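Section 6. Running the Open House Demonstration

Applies to the Vornska two-arm unit in a furnished room

You have the robot unpacked, charged, and moving, and now people want to see it. Good! Showing the Vornska to visitors is the best part of owning one, and a furnished room is a far better place to do it than a bare lab floor. This section covers the visit we run ourselves at the Woltdale house, from clearing the walkway to parking the arms after the last group. Read Section 3 (Stop Controls) and Section 5 (Teaching a Grasp) first. We will not repeat them.

The routine here is called Stool Fetch. The robot finds a light plastic stool on the floor, takes it by the seat, and sets it down again at a second spot. It is slow enough for visitors to follow and it uses an object everybody has owned at some point, so people start talking about it right away. Juwita Liem wrote the first version for our August open house, and most of the notes below are hers.

6.1 What you need

Vornska unit with both grippers fitted
Operator tablet and the wired stop button
One plastic stool, one color all over, with nothing stuck to it
Floor tape for the visitor line
A second person to host

Note: You can run the robot alone or host alone. Please don't try to do both. The operator's eyes stay on the arms for the whole run, and a good host is usually facing the crowd.

6.2 Preparing the room

1. Pick a room that people live in, or one set up like it. Leave the furniture where it is. A TV console with the usual clutter on top makes a fine background, and visitors love to see that the robot copes with it.

2. Choose a level patch of floor for the stool, clear of rugs and cords. Tile, wood, and vinyl all work. On glossy or strongly patterned tile, run the Floor Check from the tablet (Setup, then Vision, then Floor Check) and wait for the green bar.

3. Tape the visitor line 2 meters back from the farthest point either arm can reach. Measure with the arms stretched out. If you measure from the base you will come up short.

4. Walk the arm path yourself, bent over at gripper height, and look for table legs, chair rungs, and door handles. Table legs that slant outward are easy to miss from standing height, and the feet stick out farther than you expect.

5. Pick up small toys and loose objects from the part of the floor where the stool will be set down. Things lying against a far wall or the base of a cabinet can stay.

6. Set the room lights and leave them alone. If there is a window, do a practice run at the same time of day as the visit.

Caution: Check how the gripper cables hang before each group comes in. They need enough slack to follow the wrist through its full turn, with no loop low enough to catch on furniture.

6.3 Warm-up run (no visitors)

1. Power on and wait for the ready tone.

2. Press and release the wired stop button. Confirm that the tablet shows STOPPED, then clear it.

3. Place the stool upright at the start spot. If the seat has a flatter, wider side, turn that side toward the robot.

4. Set arm speed to 54 on the tablet's percent scale. The factory setting for this routine is 70, and it works well, but people at the visitor line told us they couldn't see when the hand slowed down for contact. At 54 they can.

5. Start Stool Fetch in Step mode. The robot halts at each waypoint and waits for you to tap Next.

6. At the waypoint called SEAT FRONT, crouch down and look. The left gripper should be lined up with the front edge of the seat. The right gripper stays low and off to the side.

7. Check that the body is square to the stool. If you had to turn the robot to get past a table, it is worth backing out and coming in again. Ilham Govindasamy spent most of a morning adjusting grasp offsets before he noticed the base was a few degrees off, and he asked us to put that in the manual.

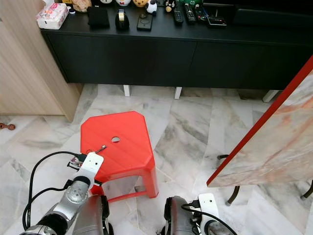 Figure 6-2. Stool Fetch, left gripper at the front of the seat. Head view.

8. If the gripper is too high or too low, use the Nudge arrows on the tablet. Each tap is a small move, so tap, look, and tap again. Save the new waypoint under your own site name.

9. Finish the run in Step mode, return the stool to the start spot by hand, and run it once more in Continuous mode.

Note: A seat with a hole through the middle can confuse the height estimate, because the camera picks up the floor underneath. Open Object Settings and turn on Ignore Openings. You can leave this on for solid seats too.

6.4 Running the visit

We keep each group's visit short and let them come around again if they want to. Many do, especially the kids!

1. Bring the group in with the robot powered and parked. Let them look it over from the line for a minute before anything moves. The questions at this point are often the best ones of the day.

2. Host: point out the stop button and say who is holding it.

3. Host: tell the group what the robot is going to try to do. "It's going to pick up the stool and put it over there" is plenty. Leave the technical part for afterward.

4. Operator: say "moving" out loud, then start the routine in Continuous mode.

5. Host: stay quiet through the approach. Puspita Sembiring, who has hosted more of these than anyone on our team, used to talk the whole way through, and she found that groups lean in and watch much more closely when she stops.

6. When the stool is set down and the arms are parked, operator says "clear." Only then does anyone cross the line.

7. Offer the head view. Turn the tablet toward the group with the live picture on it and let them find things in the room. People get very excited about spotting the remote controls on the console, and it leads nicely into talking about what the robot can and can't pick out.

8. Invite one visitor to move the stool to a new position inside the work area, then run the routine again. This is the moment people remember, so save time for it.

Caution: The visitor who moves the stool must be back behind the line before the operator says "moving." Wait for them. If a child is placing the stool, an adult walks with them.

6.5 If the run does not go well

It happens, and visitors are kinder about it than you might fear. Stop, say what you saw, and try again.

Gripper stops short of the seat: The stool is out of reach or turned too far. Move it closer and run Find Object again.

Stool slides when touched: The approach is too low or too fast. Lower the arm speed, then check the SEAT FRONT waypoint.

Stool tips during the lift: Stop at once. Set the stool upright by hand after "clear," and go back to Step mode for the next try.

Message 63 on the tablet: The head camera lost the object during the approach. Look for someone's shadow over the stool, or a change in the lights. Clear the message and restart from the parked position.

Robot pauses with no message: It is usually replanning around furniture. Give it a little time before you step in. If it happens on every run, move the table farther off and repeat the Floor Check.

6.6 After the last group

1. Park both arms and wait for the parked tone.

2. Set arm speed back to its normal value. Danang Nugroho taped a reminder to our tablet for this one.

3. Wipe the gripper faces with a dry cloth and look over the cables along both arms for scuffs.

4. Save the run log under Visits. Add any question you couldn't answer on the spot. We read every log that owners share with us, and several of the tips in this section started out as a visitor's question.

5. Power off at the base and hang up the stop button.

For the two-room version of the visit, with the doorway crossing, continue to Section 7.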